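Bronell Crate-Transfer Demonstration Set

Version notes and data card

Summary

This package contains the simulated episodes shown at the Grurncombe open day in October, together with the scoring logs and the configuration used to render them. The task is single-arm transfer of small parts between a divided crate and an open bin. All episodes are rendered. No hardware recordings are included, and none should be inferred from the name of the event.

Contents

episodes/ — 162 episodes, one directory each
logs/ — per-step joint states and gripper commands
config/ — scene layout, lighting, camera placement
visitor_notes.txt — remarks collected at the demonstration table, lightly edited

Of the 162 episodes, 124 were played during the open day. The rest were rendered the same week with the same configuration and were held back as spares. The field "shown" in each episode header separates the two groups.

Scene

The arm is mounted on a wedge-shaped base on a pale table. The divided crate stands within reach, and the fingers approach it from above. Table, walls and floor keep the same materials in every episode. Randomized lighting was left out on purpose, as the aim was a set that visitors could follow on a projector at the far end of a hall.

A low viewpoint gives the clearest look at finger clearance over the rim. It gives a poor look at compartment contents, because the front wall of the crate hides everything but the tops of the parts.
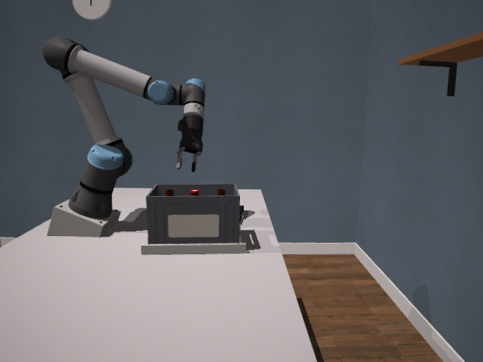
Valderrama: I would want the approach height logged separately from the grasp height. At the open day the two were read out as one number, and for anyone planning a real cell the difference matters more than the cycle time.

The request was accepted. From this version on, logs/ carries two fields, z_approach and z_grasp, both measured from the tabletop. Older logs have a single field, z_tool, and should not be mixed with the new ones without conversion. The script config/convert_z.py does this for complete episodes only. It stops with an error on a truncated episode and leaves the original file untouched.

Viewpoints

Two viewpoints were used for the presentation. The low one is described under Scene. The high one looks down on the table at an angle and is the better choice for checking occupancy, although the end tool still hides part of the crate while it is lowered. Occupancy labels were therefore taken from simulator state and never from the rendered image. A compartment that looks blocked in a frame still has a valid label.

With the high view paused at five parts in a crate of six compartments, visitors could follow the occupancy readout without help. The open bin is fully in view from the same position.

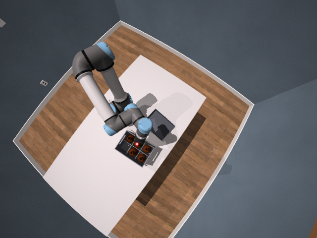 Known issues

Episode headers store the table height twice, under different keys. The values agree. Use table_z.

Contact forces at the fingertips are noisy in the first few steps after closing. They have not been filtered.

Playback at the open day ran at 90 percent speed. The logs are at full speed, so timings noted by visitors will not match.

Shadows are rendered from a fixed light setup. A detector trained on this set alone should be expected to do badly under any other lighting.

Intended use

Checking grasp planners, teaching, and rehearsing demonstrations. The set is too small and too uniform to train a general policy — the Isero loader will accept it, but only for evaluation runs.

Changes since the open day build

Split z_tool into z_approach and z_grasp.
Added the "shown" field.
Removed the narration track, which referred to menu items that no longer exist.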